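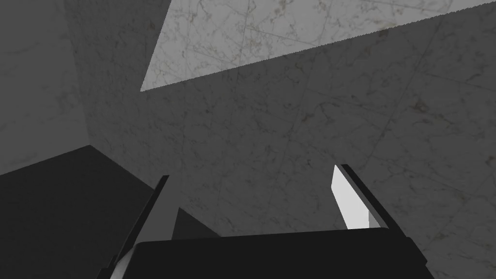

## Skorholm two-finger gripper model, wrist camera view

I bought the Skorholm pack for the simulator in April, mostly to settle whether it beats the Leite gripper I'd been putting up with. It cost me 53 dollars, and for that you get two fingers, a black palm and a great deal of gray marble.

The fingers are good. The pale pads stand out well against the black rails, even with the gripper wide open, and my tracking script found them on the second try. With Leite I spent an evening teaching it the difference between a finger and a shadow.

The Jenamgate controller plugs straight in. It also logs 1,938 lines of warnings at startup, all of them the same warning. I've stopped reading it.

The stock room is less of a joy. Tilt the wrist toward a corner and you get veined walls, a floor so dark it could be a hole, and very little to tell you how far off any of it is. I'd have traded the marble for one checkered mat.

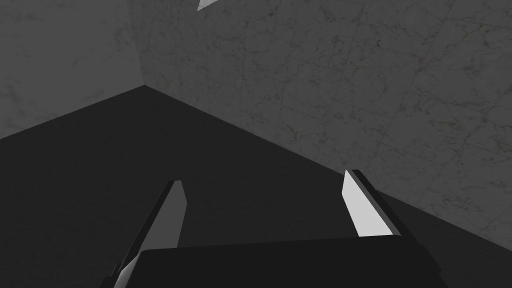
## Verdict

Four out of five for the gripper, 2 for the room. Leite is still fine if you already own it and like evenings.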